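Dilek Türkmen wants the price lists burned

Caught Dilek Türkmen between trains, more or less. She had a coffee going cold and a tote full of catalogues from the Laner, the regional gallery she's run for the past while, and she started talking before I'd found my pen.

The subject was edition sizes. Specifically, the fight over Killero, the print series by Etornam Aidoo that went on sale in March as an edition of 39, sold out by dinner, and then came back as an "open" version anybody could order at a fraction of the price. Collectors were livid. Some still are.

"They bought a number," Türkmen said. "The bottom corner of the sheet, pencil, 12 over 39. I asked one fellow what he liked about the picture and he told me what it'd be worth in ten years. That was his whole answer."

She isn't on the artist's side entirely. Aidoo should have said up front, she thinks, and the dealer, Fabian Lehner, should of known people would feel had. "Fabian's not a crook. He's vague. In this trade vague costs people money."

Numbers, then. The limited sheets went for $4000 each. The open version is $520, same size, same colours, slightly lighter paper. Side by side on a wall? Türkmen reckons she could pick them, on a good day, with her glasses on.
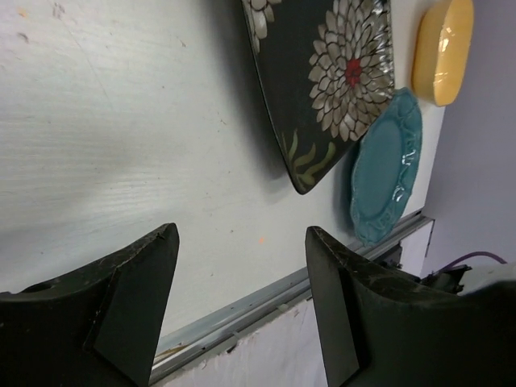 So what's the extra for? Scarcity, signature, a nicer box. She doesn't sneer at any of that. Her own mother kept a signed lithograph over the heater for years and was proud of it, and it was the signature she showed visitors first. "I grew up with that. I get it. But she'd have hated it gone to a vault."

The vault thing bothers her most. By her reckoning a fair few of the Killero sheets have never been unrolled. Straight from the studio to a storage firm, Telura, climate control, a barcode. I put it to her that this is nothing new, people have been parking pictures in the dark forever. She agreed. Didn't cheer her up.

Esi Addo, who teaches printmaking and was at the next table for part of this, chipped in that small editions used to have a physical cause. Plates wear down. Drypoint especially, the burr goes and the line goes with it. "With a digital file there's no wear. You pick a number out of the air and its a marketing decision," Addo said. Türkmen pointed at her and nodded.

Would the Laner show the open version? It already has. The gallery bought two, hung them in the stairwell, no label for the first week. Visitors liked them fine. Then the label went up with the price on it and the comments book got a lot ruder.

Next up is a show of works with every price and edition number left off, working title Agyeman, after the street the gallery backs onto. Lenders are nervous. One has pulled out allready. Opens on a Tuesday, which she admits is a rotten day for an opening, but the wine's cheaper.

Her train was called. She left the catalogues with me, prices blacked out in texta.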